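Sorting out the play kitchen

Oct 18, 2021

I have been putting this job off since July. The play kitchen things live in 4 boxes under the stairs, and over the summer they got mixed up with the building bricks, the dressing-up clothes and a lot of odd jigsaw pieces. Last week I took the boxes out and went through the lot.

Most of it came from Fudside, the second-hand toy sale they hold in the church hall near us. We bought one big bag there when my eldest was two, and we have added to it every year. A few pieces are Mirzaei, which is a make I like for pans and bowls. The lids don't fit very well but the handles stay on. The rest came from cousins, or from the bottom of other people's party bags.

My rule for keeping things was simple. If it had a split or a sharp edge it went in the bin. If we had three of the same thing, one stayed and the others went in the charity bag. If it still got played with, it stayed, whatever it looked like. I washed everything in the sink with washing-up liquid and left it on a towel overnight. Anything with holes needs a shake, or the water sits in the bottom for days.

After that I put a small set out on the white table to see what sort of meal you could make from it.

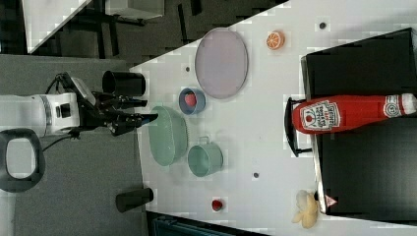
Plate, pot and bowls, with the orange slice and strawberry.

I was pleased with how little you need. The lavender-pink plate is big enough to serve up on, and the little blue bowl does for fruit, soup or cereal depending on who is in charge. The pale green pot is the favourite. It gets used for tea as often as for cooking. The orange slice is the oldest piece of food we own and has been in the bath, the car and the garden.

I do miss a proper wooden spoon. We had two and I can't find either of them. I also want some bread, as ours was the soft sort and it had gone sticky, so it went in the bin. Direo do a loaf that comes apart in slices and I may ask for that at Christmas.

We are now down from 4 boxes to two. One holds crockery and pans, the other holds food. I looked at the Drarnero storage units with the pull-out trays, but they are 400 mm deep and the gap under the stairs won't take that with the hoover in there as well. The old boxes will do. I have put a strip of tape on each one with the contents written on it.

The charity bag is in the hall and goes on the next trip into town. The jigsaws are next, and I am not looking forward to those.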